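Every few months a fan theory gets loose and people start passing it around as though it had been handed down on tablets. The current one says that *Vuvamar*, the gloomy lighthouse serial, and *Rizzi*, the cartoon about a travelling baker, take place in the same world. I've now been sent it by three separate people, one of whom doesn't even watch cartoons.

The case goes like this. Both shows mention a port called Urkar. In *Vuvamar* it's where the supply boat comes from. In *Rizzi* it's painted on a flour sack in the second season. The baker has a scar on her left hand and the lighthouse keeper's missing sister is said to have burned hers as a girl. So the baker is the sister, the flour came over on the supply boat, and the whole sunny, singalong cartoon is what happened after she ran away.

I'll admit the scar gave me a moment's pause. Then I remembered that she's a baker. Bakers burn their hands. I've burned mine on nothing more ambitious than breakfast.

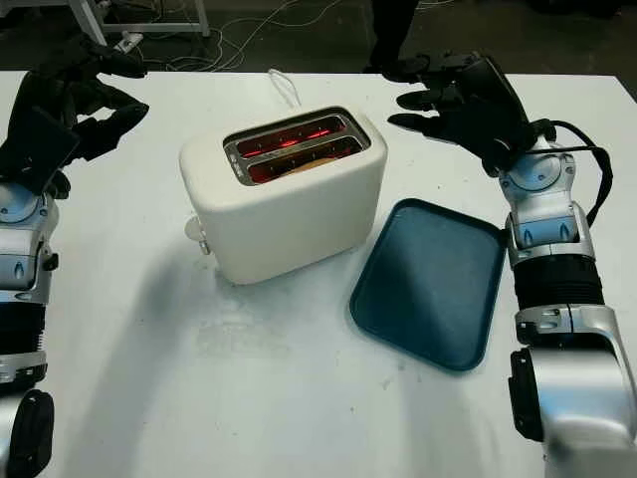 ## A name on a sack

What bothers me is how little evidence these things need. A 420-post thread sounds like a mountain of research until you read it and find the same flour sack over and over, with arrows drawn on it in different colours. Somebody enlarges the lettering. Somebody else says the font matches the boat. A third person says the font doesn't match, and that this is a clue too.

That last move is the one I can't forgive. If matching details prove the theory and mismatched details prove the writers are hiding it, there's nothing left that could count against it. You could join any two shows on television that way. Give me a weekend and I'll put the lighthouse keeper in a hospital drama.

There's also a duller explanation for Urkar. Both shows came through Grosex, the same small production house, and writers who share a kitchen share jokes. A made-up port is a handy thing to have lying about. Nobody has to plan anything for it to turn up twice. 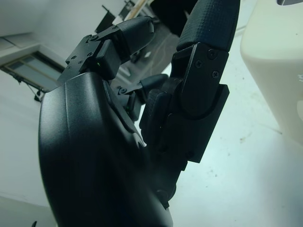 My friend Emmanuel Kimaro, who sent me the theory first and has defended it most stubbornly, says I'm missing the fun. He thinks a theory like this is a way of rewatching something you love with your eyes open. He caught a lovely bit of background business in episode 5 that way - the keeper setting out two cups and then putting one back - and I'd never noticed it in all the times I've seen that episode.

Fine. I'll give him the cups. But the cups are good on their own terms. They tell you that the keeper still expects his sister at the table, and that he's embarrassed about it. Once you've decided she's off in a cartoon, icing buns and singing to a goat, the scene goes soft. He isn't grieving any more, he's just badly informed.

That's my real objection, beyond the shaky detective work. *Vuvamar* works because we don't know where she went. The writers had plenty of chances to say and kept their mouths shut, which takes some nerve in a market where every minor character gets a spinoff. And *Rizzi* doesn't need a tragedy bolted underneath it to be taken seriously. It's a funny, well-drawn show for kids, with better songs than it has any right to. Treating its cheerfulness as a cover story strikes me as a bit snobbish, as if a thing can only matter once it's secretly sad.
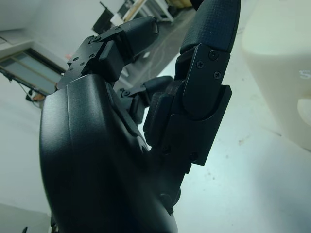

**Screen & Story Club - Opinion**

Định Sầm made the opposite argument at our Tuesday meeting, and made it well. He said audiences have always stitched stories together, that old legends borrowed each other's heroes without asking, and that a shared world is only the modern name for it. I agree with the history. But those borrowings gave people new stories to tell. This one gives us a diagram.

If someone wants to write the tale of the keeper's sister turning up in Urkar with burned hands and a recipe book, I'd read it tonight. I'd probably enjoy it. Just don't tell me it was on the flour sack all along, and please stop sending me the arrows.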